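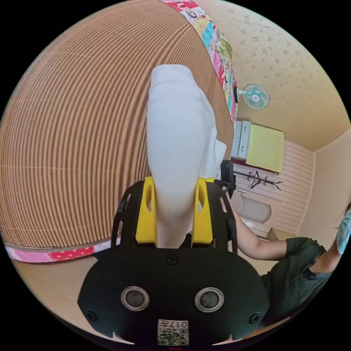

How many folds does a white towel need to fit the top drawer?
Three, if the first one goes lengthwise. Two leaves it too wide for the drawer and it catches on the runner when the drawer closes.

28 October 2018

Settled that this morning, after most of a year of doing it the other way. The drawer front measures 36 cm inside. A bath towel folded in half and in half again comes out wider than that at the hem end, where the stitching doubles up and will not lie flat. Lengthwise first, hems together, then across, then across again. The stack is taller but it goes in.

Began with the whites. Shook each one out over the mat, found the hem, pinched the two corners and let it hang before folding. Letting it hang takes most of the twist out. The ones that came off the line at Toltstead last week are stiffer than the ones dried indoors and hold a crease better. The indoor ones slump. I put the stiff ones at the bottom of the stack and the soft ones on top, and the stack stood up by itself for the first time.

Kibet Kaijage came by for the ladder and stayed for tea. He folds in thirds and rolls. I tried it on two hand towels. A rolled towel uses more drawer than a folded one of the same size, as the gaps between rolls are wasted. He says the rolls are easier to pull out one at a time, and I accept that. Unrolled both after he left.

The striped mat needs airing. The weave is sound, tan and brown both, but the patchwork edging has collected lint in the seams and the pink dotted trim has a puckered section as long as my hand. Whoever sewed it on pulled the thread too tight. I will unpick that length and restitch it with a longer stitch. Mushi had matching thread in June, in a pink that was close. Write down the number on the reel this time.

Drawers as they stand tonight:
Top - bath towels, white only.
Second - hand towels, washcloths, the two bath mats.
Third - sheets, one set per bed plus one spare.
Bottom - blankets, curtain ends, offcuts.

The third drawer sticks. Rubbed candle wax along both runners and worked it in and out until it ran. It still binds in the last few centimeters on the left. The floor may be out of level on that side. A folded card under the left foot would test it, but the drawers have to come out before the chest can be tilted, and I had just filled them. Left it.

The yellow cloth stays on top of the chest. I had it down to wash and the top looked bare, and the finish marks if a cup is put on it. It hangs too far down the front, though, and covers the top drawer pull. Needs to go back by a hand's width, or be hemmed. Hemming is the better fix, but the cloth is the right size for the kitchen table and I would lose that.

Cleaned the wall fan. Power off at the switch, cloth dampened with dish soap, one blade at a time, supporting each blade from behind. The turquoise shows dust more than I expected, as a gray line along the leading edge. The hub is white and only needed a wipe. It now ticks at low speed and did not before. Possibly the guard of dust was balancing it. Will run it tomorrow and listen again before taking anything apart.

The coat rack is too close under the chest for anything long. I have stopped hanging coats on it and use it for bags. Bag handles sit well in the hooks. The pink boards behind it have scuffs from zippers at bag height, which soap did not move. Skelley sells a paint pen for trim, 6 dollars, in a pink that might match. The boards have faded some, so a match to the original color would show.

Wallpaper is holding. One seam behind the door has lifted at the bottom. Pressed it back with paste left from June, still usable once stirred, and wiped the excess off the gold flowers before it dried. Check it in the morning.

Laundry accounts. The Plament powder did 78 loads by my tally against more than that claimed by the woman at the counter. I fill the scoop to the line. Next box I will try slightly under the line for towels, since too much soap is supposed to be what makes them stiff. If so, the Toltstead line gets no credit.

Remaining:
Restitch mat trim.
Level the chest.
Fan - listen at low speed.
Return the second pillowcase, which is not ours.
Ask Kibet for the ladder by the end of the week, gutters.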